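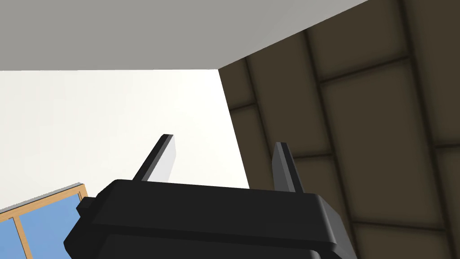 Home & Garden > Paint and Colour

White walls going yellow in the hallway

krumvidmar
Hello all. I painted our hallway in Udmont two years ago, plain white, oil enamel. Now it is yellow behind the coat rack. Do I need to sand everything before the new coat? It is 32 square metres.

drikham_pete
Oil goes yellow in the dark. Light sand, 400 grit, then water-based on top.

P. Oosthuizen
400 is too fine for this, the primer will have nothing to hold. I would use 180 and wash with sugar soap first.

drikham_pete
Never had any peel on me – and I have done a lot of hallways.

krumvidmar
Thank you both. I will try the 180 behind the rack on Sunday, where it is not so visible. Is grey primer all right under white?

P. Oosthuizen
White is better. With grey you will need one more coat.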